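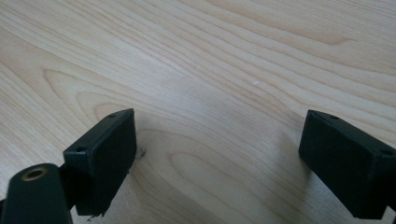 *Fig. 1. Fingers open over a bare tabletop.*

Welcome back, everyone! Rule one for Sunday's lab - start every run with the jaws open and nothing between them.
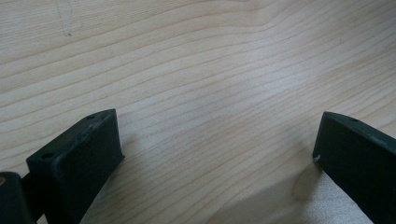 Prakash Unnithan would put wiping the table first, and he'd like it written into the Treleo sheet.

Fair enough, so wipe, then open.

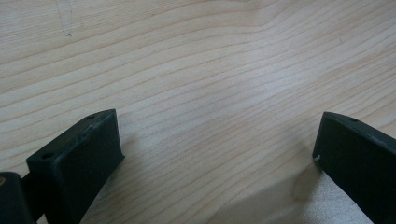
Check the finger pads for chips and note any new ones in the log, please, even the tiny ones.

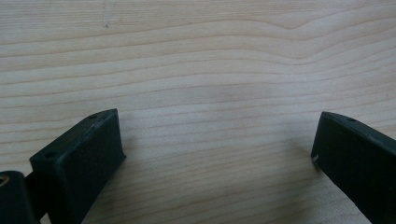

*Reading time: 2 min*

Section 6 of the handout covers stop buttons, so do bring it along.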